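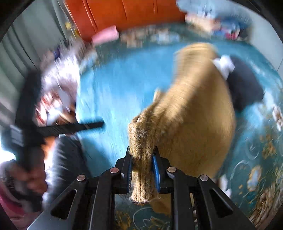
Section 3. Washing and drying knitwear

Read this section before you wash a sweater, cardigan or any other knitted garment in the Omport washer. Cotton T-shirts and sportswear are covered in Section 2, even when the label calls the fabric a jersey knit.

3.1 Before you start

1. Find the care label. If it shows a crossed-out tub, do not use the machine. If it shows a hand in a tub, use the Hand Wash program only.
2. Turn the garment inside out. Fasten buttons and close zippers first.
3. Check the cuffs, collar and hem for loose stitches. Pull snagged loops through to the inside with a blunt needle. Do not cut them.
4. Place the garment in a mesh bag with room to move. One adult sweater per bag is enough.

Note: Loose fibers at the edge of a cuff are common on brushed yarn and do not mean the stitching has failed. A hanging thread that gets longer when you touch it should be tied off before washing.

3.2 Choosing a program

1. Press Power and wait for the door light to turn green.
2. Turn the dial to Wool or Hand Wash. Wool uses slow drum turns. Hand Wash rocks the drum from side to side and takes longer.
3. Leave the temperature on Cold. The display shows a snowflake.
4. Press Spin until the lowest setting is lit. To skip the spin, press once more.
5. Add liquid detergent made for wool to compartment 2. Leave compartment 1 empty.
6. Press Start.

CAUTION: Do not raise the temperature partway through a Wool program. A sudden change in water temperature can felt the fibers, and felting cannot be reversed.

CAUTION: Do not use bleach or enzyme stain remover on wool, silk or cashmere.

Note: The Wool program holds up to 3 garments. With a heavier load the display shows E19 and the program stops before filling. Take out one garment, close the door and press Start again.

3.3 Taking the garment out

1. Wait for the door light to turn green. The lock can take a short time to release.
2. Lift the bag out with both hands underneath it. A wet sweater held up by the shoulders or sleeves will stretch.
3. Lay the garment on a clean towel, roll the two up together and press along the roll. Do not wring.

3.4 Drying flat

1. Unroll the garment onto a dry towel or a mesh drying rack.
2. Ease it back to its original measurements. Work from the body outward, then the sleeves.
3. Push the ribs of the cuffs and hem together with your fingertips so that they dry closed.
4. Turn the garment over when the top side feels dry. Change the towel if it is damp.

Keep knitwear away from radiators and direct sun while it dries.

CAUTION: Do not tumble dry knitwear in the Omport washer-dryer, even on Low, unless the care label allows it.

3.5 If something goes wrong

Cuffs have gone wide: Wet the cuffs only, press the ribs together and dry flat.

Garment feels stiff: Too much detergent was used. Run Rinse Only on Cold with the lowest spin.

Lint on dark knits: Wash light and dark garments separately and clean the filter as described in Section 7.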